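Review: Drekulix two-finger gripper kit, after one semester in a student club
Posted Monday, February 7, 2022
Rating: 4 out of 5

Quick one, I have a meet in an hour. I help run the robotics club at Gronness — 14 students, one arm, one closet. We bought the Drekulix fingers for the tidy-up task in the Asetden student challenge (shoes off the floor, onto a rack, in pairs) and everybody keeps asking me if they're worth it. Mostly yes.

Mounting was easy. Four screws, the cable goes down the side, done. Manual is bad. Page 9 shows the cable clip upside down and we lost a whole afternoon to it. Tape a note in yours.
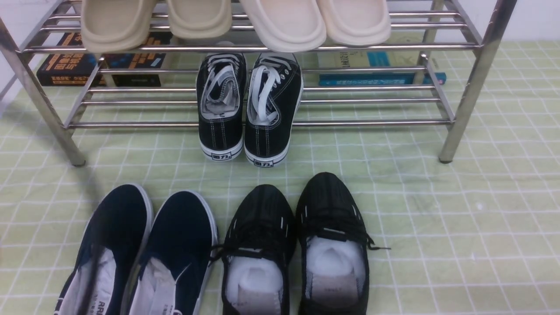 Software side is fine if you have a student who likes config files. We had two. Default closing speed is way too fast for anything soft, turn it down before you do anything else. Force setting is one slider with no units on it, so you just guess and write down the number that worked. Ours was 13. Yours won't be.

Now the fingers themselves. Good grip on rubber, so-so on mesh and knit. Slim enough to get over the side of a shoe without shoving it away, which our old Jemal set could never do. The tips do pick up dust and then everything slides. Wipe them between runs, dont wait for it to go wrong.

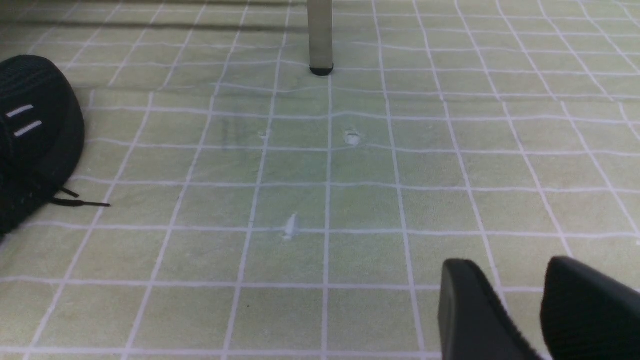 Also they flex a little when they close on something thick. Drove one of our drivers nuts. I kind of like it — it forgives you when you come in crooked, and ninth graders come in crooked a lot.
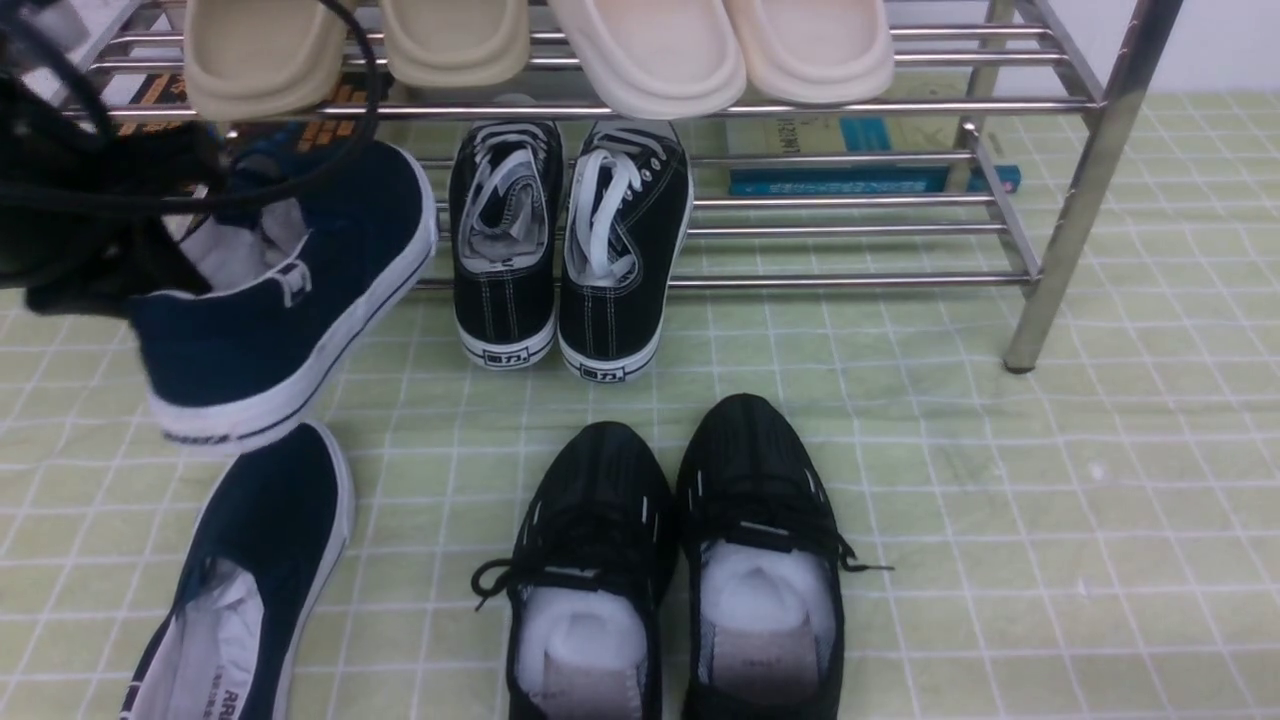 Pairing is the hard part of the task and no gripper will fix that for you. Our rule for beginners is one pair at a time, finish it, then look at the next. Soles tell you more than color when two shoes are both dark. The navy slip-ons have that white rubber sidewall and the mesh sneakers are all paper stuffing and loose laces, so those are two differnt grabs and we teach them as two lessons. Slip-ons first. Laces are where the kids learn patience.

Things I'd change: longer cable, a real manual, spare tips in the box. You get one set and replacements ship slow. We're ordering more before the March round.

Would I buy it again for a club? Yes. For one kid at home, probably not, too much setup. Star off for page 9.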